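Apuntes clase 7 – Empuje planar condicionado por lenguaje
Robótica y aprendizaje, segundo cuatrimestre
(versión sin revisar, avisad si veis erratas)

Recordatorio: el artículo de Brynjólfsdóttir se lee entero, apéndice incluido. Entra en la práctica.

1. De dónde venimos

La semana pasada: agarre. Hoy sin agarre. Solo empujar, con una varilla rígida vertical, en el plano. Acción = desplazamiento (dx, dy) de la punta, altura fija. Dos números. Parece fácil y no lo es: el contacto es un punto, la fricción con el tablero no se conoce bien y la pieza gira en cuanto el empuje no pasa por el centro de fricción.

Estado: imagen de una cámara + instrucción en texto. Sin poses de los objetos. El método no las pide, ni para entrenar ni para evaluar.

2. El método (Bergþóra Brynjólfsdóttir, grupo Prerkley)

Clonación de comportamiento, pero las etiquetas de lenguaje se ponen después. Es decir: el operador teleopera sin guion, empuja lo que quiere, y luego otra persona corta la grabación y escribe qué se hizo en cada trozo. «Empuja el cilindro rojo hacia el verde», «separa el cubo azul del hexágono amarillo». Etiquetado a posteriori.

Ventaja: datos densos, no hay que recolocar el tablero entre episodios. Inconveniente: las frases salen muy desiguales, hay operadores que repiten siempre lo mismo. Mirad el histograma de verbos del apéndice.

Arquitectura, muy rápido:
– codificador visual convolucional
– codificador de texto congelado
– fusión por atención cruzada, 4 capas
– cabeza de regresión, error cuadrático sobre (dx, dy)

Pregunta de clase (buena): ¿por qué error cuadrático si la demostración es multimodal? Si se puede rodear una pieza por la izquierda o por la derecha, la media va de frente contra ella. Los autores dicen que con historia de fotogramas se nota menos. Yo no estoy del todo convencida. Ver sección 4.

3. Resultados

Conjunto de evaluación: 102 instrucciones, ninguna literal en entrenamiento. Conjunto Ondwood.

Política completa: 83 resueltas de 102... no, perdón, eso era el borrador. En la versión final fallan 19, lo demás se resuelve. El 83 está bien entonces. Dejo la resta para que la hagáis.

Sin historia de fotogramas: fallan 43. Es la ablación importante, mas que la del codificador de texto.

Ojo con el criterio de éxito. Lo decide una persona mirando el vídeo, con tiempo límite. «Junto a» no tiene umbral en centímetros. Comparar esas cifras con las de Holst, que sí usa umbral, no tiene sentido aunque en la tabla del artículo aparezcan en columnas vecinas.

4. Dónde falla

Tres casos que comentamos en la pizarra:

a) Oclusión. La varilla y la muñeca tapan piezas. Con una sola cámara, la que queda detrás se ve a trozos y la política duda o va a otra del mismo color.

b) Referencia ambigua. «Empuja la pieza azul» con un cubo azul y un prisma triangular azul sobre el tablero. La política elige la más cercana a la punta casi siempre. ¿Sesgo de los datos o atajo razonable? Discutible.

c) Piezas juntas. Mover una sin arrastrar la vecina exige entrar por el lado bueno, o sea, rodear. Justo donde el error cuadrático hace daño. Aquí encajaría una cabeza con mezcla de gaussianas o difusión (clase 9).

Los cilindros, caso aparte: de pie y empujados bajos, se deslizan y la orientación da igual. Con el prisma triangular no, ahí importa por qué cara se entra.

5. Para la práctica

Simulador Virkevo, ya instalado en el aula. Se entrega en parejas.

– Entrenar la política base con y sin historia.
– Cambiar la cabeza de regresión por una mezcla. Comparar solo en instrucciones del tipo (c).
– Escribir vosotros diez instrucciones nuevas, con al menos dos ambiguas, y decir antes de ejecutar que esperáis que pase.

Entrega: domingo, hasta las 23:59. Un único PDF, sin vídeos incrustados que luego no se abren.

Lectura para la próxima: secciones 3 y 5 del mismo artículo, y el apéndice de etiquetado si no lo habéis mirado todavía. Traed pensada la pregunta de la multimodalidad, empezamos por ahí.

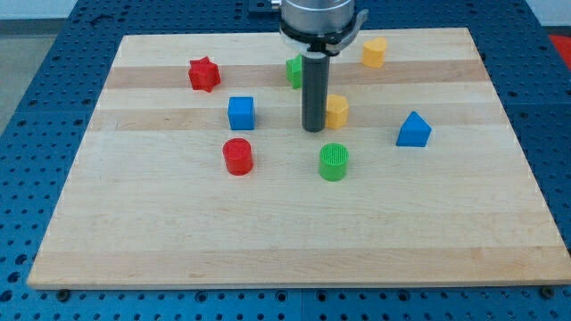
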